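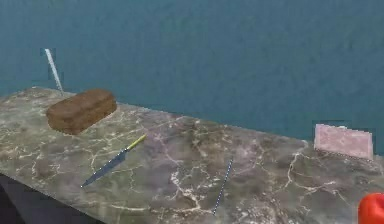 Veined marble counter against a blue-green wall.

Review: Koyama Court Ceremony Paper Model Kit
30/05/2020

The Koyama kit builds a small enthronement hall in card, with a canopied throne, a raised floor and a set of courtiers in period dress. It comes from Flovilura, who also make a coronation coach I reviewed last December. I paid $22 for it from Nuvmont, shipping included.

Inside the box are 20 printed sheets, a booklet and a strip of gold foil for the canopy trim. The sheets hold 165 parts, and 111 of those belong to the throne and canopy. The courtiers are single pieces with a folded base and go together fast.

The parts are die-cut and came away cleanly, apart from the roof finials, which needed a knife. Card weight is good. I used a thin white glue and had no warping on the floor panels. The foil is the weak point. It creases if you look away for a second, and there is no spare.

Instructions are drawings with part numbers and very little text. Step 14 shows the rear curtain facing the wrong way, so check it against the photo on the box lid. The octagonal canopy took me two evenings — most of that was waiting for glue to set between the upper and lower rings.

The booklet is better than I expected. It explains who stands where during a court ceremony, what the colors of the robes mean and why some objects stay wrapped the whole time. It is less clear on dates, and it mixes practices from different periods without saying so. If you want it for a classroom, read it through first.

I also own the Clurnine throne room set, which costs more and has thicker card but comes with no figures and a one-page history. The Clurnine throne looks sharper from close up. The Koyama hall looks better on a shelf.

Age rating on the box is 10 and up. I would say 12 without help.

Good: die-cutting, figures, booklet
Bad: foil, error in step 14
Rating: 4 out of 5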